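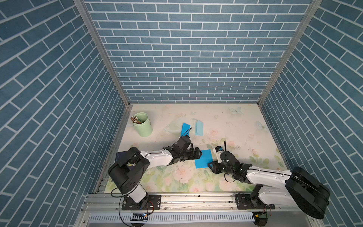
How do you teach a robot to tidy a desk?

You could try writing down every tiny move, but that would take ages. At Rundby, the robots learn by being shown.

A person sits at the controls and steers both robot arms. When the person moves a handle to the left, the arm goes left. When they squeeze, the gripper closes. This is called remote control, or teleoperation.

While the person works, a computer records where each arm is and what the cameras see. One go at a task, from start to finish, is called a demonstration. The Rundby robots have 1149 of them saved so far.

Why so many? Things on a desk are never in quite the same place. A cup of coloured pencils might be at the back one time and near the front the next. A blue square might be turned a little. The robot needs to see lots of different set-ups before it can cope with a new one.

There is another way to do it – by hand. With some robots, you can hold the arm and gently guide it through the job, and it remembers the path.

Both ways take patience. Drivers at Rundby stop for a rest after 15 minutes, then swap over.

Words to know
Gripper: the part of a robot arm that holds things.
Demonstration: showing how a job is done.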